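Household / Cleaning and Care / Metal

Malora Metal Paste, 8 oz tin

Item 1071

Malora is a soft white paste for cleaning and brightening bare metal in the home. We sell it for stainless steel, chrome, aluminum, brass and copper. It comes in a flat tin with a screw lid, and one tin contains eight ounces. With normal use in a kitchen and a bathroom this is enough for a long time, and many customers write to us that they bought the second tin only when they lost the first.

The paste is made for us by Stodo, a small workshop which has supplied our store from the beginning. It has a light smell of soap and a little of pine. There is no ammonia in it. The grain is very fine, and you should not feel it when you rub the paste between two fingers. If you feel something like sand, the tin has probably been left open and the paste has dried at the edge. Take away the dry part and use the rest.

What it is good for

Faucets with white spots from hard water. Door handles and hinges. Kettles from outside, the rims of pots, the steel around a sink. Drawer pulls. Bicycle bells and handlebars, if they are chrome. Brass candle holders which have become brown. We also use it on the legs of our own shop counter, which are aluminum and get gray from people's shoes every winter.

It removes fingerprints, water spots, light tarnish and thin marks which you can see but cannot feel with the fingernail. A scratch that catches the nail is too deep for a paste. It will look softer after polishing, but it will stay, and we prefer to say this before you buy.

Please do not use Malora on silver plate, gold plate or anything painted. Plated layers can be very thin and each polishing takes a little away. It is also not for brushed steel with a strong grain, for example many refrigerator doors, because the area you rubbed will shine more than the area next to it. For those surfaces we recommend only the dry cloth, Item 932, with a few drops of water. For lacquered brass, use warm water and mild soap and nothing else.

How to use

Wash the metal first and let it dry. Dust under the cloth is the most common reason for new scratches, more common than any fault in a polish. Then take a small amount of paste on a soft cotton cloth, as much as a pea for one faucet. Rub with light pressure in straight lines. The cloth will become dark gray or black after a short time. This is normal. Continue until the surface feels smooth, then wipe with a clean part of the cloth, and finish with a second cloth which has no paste on it.

On copper and brass you may wait two minutes before you wipe. On steel and chrome it is not necessary to wait.

If the result looks cloudy, there is still paste on the metal. Wipe it with a damp cloth and dry it well. New users nearly always take too much. 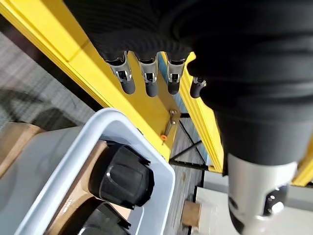 Flat surfaces are easy to polish, and most of the questions we receive are about small parts where two materials meet. A paste likes to go into every gap, and when it dries there it leaves a white line which is difficult to remove afterward. Think of the handle of a pan, or the foot of a table lamp with a rubber ring. For this kind of shape put the cloth away and take a cotton swab with almost no paste on it, work around each screw head, and stop a little before the black part begins. A bit of paper tape over the black part also helps. Malora will not polish a matte surface, but residue on black is easy to see.

For gaps which are too narrow for the swab we like a wooden toothpick with one layer of thin cloth around the point. Turn it slowly and change the cloth often. Old toothbrushes are recommended on many websites, but the bristles throw small drops of paste on everything near, and in our opinion they are good only for the rinsing. Do not put paste into a hinge or a lock, where it can mix with the oil inside. When a hinge is stiff, clean the outside first, and put one drop of light machine oil after that.

Ribbed rubber, for example on a handlebar grip, is easiest to clean with a damp brush and dish soap. Do this before you start with the metal beside it.

Which cloth

Any old cotton T-shirt is fine for the first step, if you cut away the seams and the print. For the last step we sell the Biltadow cloth (Item 932), which is a heavier cotton flannel with hemmed edges. It can be washed at low temperature without fabric softener. Softener leaves a film on the fibers and then the cloth makes stripes. Keep one cloth for the dark work and one for the finish, and try not to mix them. Hazel Rosenthal from our order desk sews a red thread in the corner of the finishing cloth, and we have copied this at the shop.

In October we changed the flannel. The new one is a little thicker and comes in natural white only. The gray version is sold out and we do not expect it again.

Storage and safety

Close the lid firmly and keep the tin in a dry place, not above the stove. If the paste has become too hard, add a few drops of water, close the tin and leave it overnight. Do not add oil or vinegar.

The paste can dry the skin, so wear thin gloves if you work for more than a few minutes or if your hands are sensitive. Keep away from children and from food. After you polish a pot, a spoon or another thing which touches food, wash it with hot water and dish soap before use. In case of contact with the eyes, rinse with plenty of clean water and ask a doctor.

Used cloths should be spread out to dry before you put them away or throw them out.

Sizes and ordering

Item 1071 – Malora Metal Paste, tin, 8 oz
Item 302 – Malora Metal Paste, refill in paper-wrapped block, 8 oz
Item 932 – Biltadow finishing cloth, natural white, one piece

The refill is the same paste, only firmer. Break it in pieces, press the pieces in your empty tin, add one spoon of warm water and wait until the next day. It does not look very beautiful the first time, but it works the same.

Arabzadeh Household ships all three items together in one carton. We do not charge extra when one item has to follow later. Unopened tins can be returned. Opened tins cannot, but if the paste arrives dry or the lid is bent, write to the order desk with your order number and we will send another one. Small dents in the side of the tin happen in transport and do not change the paste.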